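Lettings and Property Records Officer (permanent, full time)
Clullton Housing Association
Location: Ernach office, with regular travel to Hartley and Britgate
Reference: 3955
Closing date: Apr 10, 2022

About the Association

Clullton Housing Association lets and maintains homes in Ernach, Hartley and Britgate. Most of our properties are older terraced houses and converted flats, let at social rent to applicants on the shared housing register. A smaller number are reserved for people leaving temporary accommodation.

The Association wishes to appoint a Lettings and Property Records Officer to join the Housing Services team. The post became vacant in January and is offered on a permanent basis, subject to a probationary period.

The role

The postholder will manage vacant properties from the date on which notice is received to the date on which a new tenancy begins. This includes the inspection at the end of the outgoing tenancy, the ordering of repairs, the preparation of the property record and the accompanied viewing. The postholder will be responsible for vacancies across 205 homes and will report to the Housing Services Manager, Darren Hebden.

Wooden floors, plain white walls and internal doors are recorded room by room on the Association's standard form, together with the condition of windows, heating and kitchen fittings.

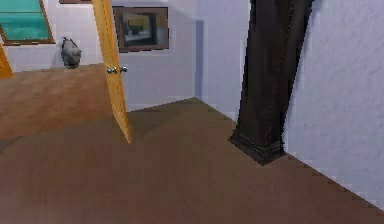
The property record is used by the repairs team, by the incoming tenant and, where there is a dispute, by the Association's complaints panel. Accuracy is therefore essential. Applicants should be comfortable writing short, factual notes while on site and completing the full record on their return to the office. Training in the Association's housing management system will be given.

Main duties

Carry out inspections before and at the end of each tenancy, and agree with the outgoing tenant any work for which they are responsible.

Raise repair orders for vacant properties and check the completed work before the keys are released.

Keep the register of keys, meter readings and safety certificates up to date.

Shortlist applicants in line with the Association's lettings policy and confirm their eligibility.

Arrange and attend viewings, answer questions about rent and service charges, and prepare the tenancy agreement for signature.

Visit each new tenant during the first weeks of the tenancy and record any outstanding matters.

Provide figures on empty homes to the Housing Services Manager at the end of each month.

Take part in the out-of-hours telephone rota, for which a separate allowance is paid.

What we are looking for

Applicants must have experience of working with the public in housing, property management, advice work or a similar field. They must be able to write clearly, keep orderly records and deal fairly with people who may be moving home in difficult circumstances. A full driving licence and use of a vehicle are required, as the three areas are not well connected by public transport. Mileage is paid.

A housing qualification is desirable but not essential. The Association will meet the cost of study for a successful candidate who wishes to obtain one, and allows paid leave for examinations. Knowledge of tenancy law and of common defects in older buildings, such as damp and failed pointing, would be an advantage.

The work involves climbing stairs and entering properties that may be unheated. Candidates who require an adjustment in order to carry out any part of the role are encouraged to apply and may discuss this with us in confidence.
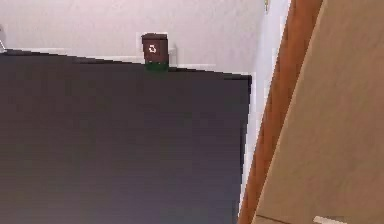 Terms and conditions

The post is full time. Salary is paid monthly on scale point 18 of the Association's pay scale, a copy of which is included in the application pack. Flexible working is available outside the core hours, subject to the viewing diary. The Association operates a contributory pension scheme, which the postholder may join from the first day of employment.

Appointment is subject to two satisfactory references, proof of the right to work in the United Kingdom and a basic criminal record check.

How to apply

Application packs may be requested from the Ernach office in person, by post or by telephone. Please quote the reference at the head of this advertisement. The completed form should be accompanied by a supporting statement explaining how you meet the requirements of the role. Curricula vitae will not be accepted in place of the form.

Applications received after the closing date will not be considered. Shortlisted candidates will be invited to an interview and a short written exercise at the Ernach office. Reasonable travel expenses will be refunded on production of receipts.

Informal enquiries about the post should be addressed to Darren Hebden, Housing Services Manager.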